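채용 솔루션 도움말 > 관리자 가이드 > 최종 후보자 및 입사 발표
12월 20일 월요일 | 글 Ese Sani

4장. 최종 후보자 확정과 선임 발표 설정

이 장에서는 Lemance 채용 관리 시스템에서 최종 후보자를 확정하고, 선임 발표문을 작성해 내보내는 절차를 설명합니다. 대학 및 교육기관의 보직자 채용을 맡은 기관 관리자와 외부 서치펌 담당자를 대상으로 합니다. 공고 등록과 서류 심사는 2장과 3장을 참고하십시오.
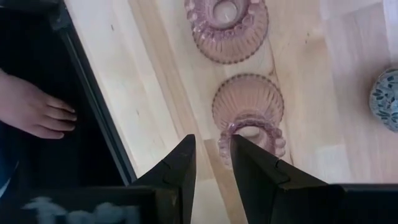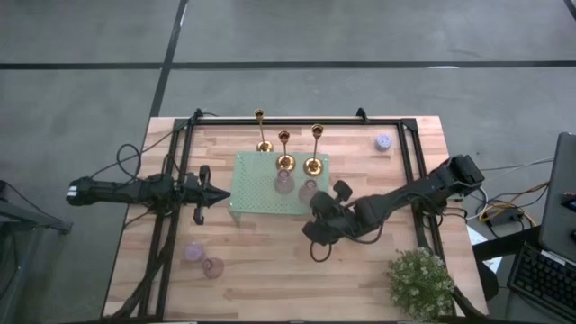 4.1 시작하기 전에

다음 사항이 준비되어 있어야 합니다.

- 기관 관리자 또는 채용 책임자 권한. 열람자 권한으로는 '확정' 메뉴가 표시되지 않습니다.
- 면접 평가표가 모두 제출된 채용 건. 미제출 평가표가 한 건이라도 있으면 상태가 '심사 중'으로 남습니다.
- 후보자의 개인정보 제3자 제공 동의서. 서치펌이 후보자를 등록한 경우 동의서도 서치펌 계정에서 올려야 합니다.
- 발표문에 사용할 기관 공식 명칭(국문, 영문)과 직위명.

참고: 3월 이전에 만든 채용 건은 구형 평가표를 사용합니다. 구형 평가표는 자동으로 변환되지 않습니다. '설정 > 평가표 > 변환'에서 한 번 변환한 뒤 진행하십시오.

4.2 최종 후보자 확정

1. 왼쪽 메뉴에서 '채용 건'을 누르고 해당 직위를 선택합니다.

2. '후보자' 탭을 엽니다. 기본 정렬은 종합 점수순입니다. 접수 순서로 보려면 오른쪽 위의 정렬 메뉴를 '접수 번호'로 바꿉니다.

3. 확정할 후보자의 이름을 누르고 프로필 하단의 '최종 후보자로 지정'을 누릅니다.

4. 지정 사유를 입력합니다. 최대 449자까지 입력할 수 있고, 입력한 내용은 감사 기록에 저장됩니다. 이 내용은 후보자에게 공개되지 않습니다.

5. 승인자를 선택합니다. 승인자는 최대 8명까지 지정할 수 있습니다. 순차 승인을 사용하는 기관은 목록에서 이름을 끌어 순서를 정합니다.

6. '승인 요청'을 누릅니다. 승인자에게 메일이 발송되고 채용 건의 상태가 '승인 대기'로 바뀝니다.

주의: 승인 요청을 보낸 뒤에는 지정 사유를 수정할 수 없습니다. 수정이 필요하면 요청을 취소하고 3번부터 다시 진행해야 합니다. 이미 승인한 승인자도 다시 승인해야 합니다.

4.3 경력 정보 정리

발표문의 경력 문단은 후보자 프로필의 '경력' 항목에서 가져옵니다. 후보자가 직접 입력한 내용이므로 표기가 일정하지 않은 경우가 많습니다.

1. 프로필에서 '경력 > 발표용 보기'를 엽니다.

2. 기관명을 확인합니다. 약칭으로 입력된 기관은 노란색으로 표시됩니다. 표시된 항목을 누르면 정식 명칭을 입력할 수 있습니다.

3. 직위명과 재직 기간을 확인합니다. 같은 기관에서 직위가 바뀐 경우 '같은 기관으로 묶기'를 선택하면 한 문장으로 정리됩니다.

4. 발표문에 넣지 않을 경력은 오른쪽의 체크 표시를 해제합니다. 원본 프로필에서는 삭제되지 않습니다.

5. '후보자 확인 요청'을 누릅니다. 후보자가 확인을 마치면 항목 옆에 확인 일자가 표시됩니다.

참고: 겸직 경력은 종료일이 비어 있으면 현직으로 처리됩니다. 전 직장과 새 직장이 모두 현직으로 나오는 오류는 대부분 여기서 생깁니다.

4.4 발표문 작성

1. 승인이 끝난 채용 건에서 '발표문 > 새로 만들기'를 누릅니다.

2. 서식을 선택합니다. 기본 서식은 '기관 발표'와 '서치펌 발표' 두 가지입니다. 서치펌 발표 서식은 첫 문장의 주어가 서치펌으로 들어갑니다.

3. 제목을 입력합니다. 제목은 85자를 넘을 수 없습니다. 직위명이 긴 경우 영문 병기를 빼고 본문에 넣으십시오.

4. 본문을 검토합니다. 꺾쇠괄호로 표시된 부분은 자동 입력에 실패한 항목입니다. 모두 채우기 전에는 '게시' 단추가 활성화되지 않습니다.

5. 인용문을 추가할 경우 '인용문 추가'를 누르고 발언자를 지정합니다. 발언자에게 확인 메일이 발송됩니다. 예를 들어 Drultwood 대학의 입학처장 선임 발표에 Xiomara Ferreira 부총장의 발언을 넣는다면, 부총장 본인이 확인 링크를 눌러야 인용문이 확정됩니다. 비서실 계정으로 대신 확인하려면 먼저 위임 설정이 필요합니다(7장).

6. 미리보기에서 국문과 영문을 각각 확인합니다. 영문은 국문의 번역본이 아니라 별도로 저장됩니다. 한쪽만 고치면 다른 쪽에는 반영되지 않습니다.

4.5 게시 및 예약

1. '게시 범위'를 선택합니다. 내부 공지, 기관 홈페이지, 보도자료 수신 목록 중 하나 이상을 선택합니다.

2. 보도자료 수신 목록을 선택한 경우 수신처를 확인합니다. 한 번에 보낼 수 있는 수신처는 278곳까지입니다. 초과분은 발송되지 않으므로 목록을 나누어 두십시오.

3. 바로 게시하거나 예약 시각을 지정합니다. 시각은 기관 설정의 표준시를 따릅니다.

4. '게시'를 누르고 관리자 비밀번호를 입력합니다.

주의: 후보자의 현 소속 기관에 사임 통보가 끝났는지 반드시 확인한 뒤 게시하십시오. 보도자료 메일은 발송 후 회수할 수 없습니다. 홈페이지 게시물은 '비공개 전환'으로 내릴 수 있지만 검색 결과에는 한동안 남을 수 있습니다.

4.6 탈락 후보자 안내

최종 후보자가 확정되어도 나머지 후보자에게 안내 메일이 자동으로 나가지 않습니다. 발표문 게시 전에 '후보자 > 일괄 안내'에서 직접 발송하십시오. 면접까지 진행한 후보자는 별도 서식을 사용합니다.

4.7 외부 시스템 연동

Kuroda 인사 시스템을 사용하는 기관은 게시가 끝나면 입사 예정자 정보가 자동으로 전송됩니다. Skelmont 연동은 수동 전송만 지원합니다. '채용 건 > 내보내기'에서 파일을 내려받아 등록하십시오. 전송에 실패하면 채용 건 상단에 빨간색 알림이 표시되며, 알림을 누르면 오류 코드를 확인할 수 있습니다. 오류 코드 목록은 부록 B에 있습니다.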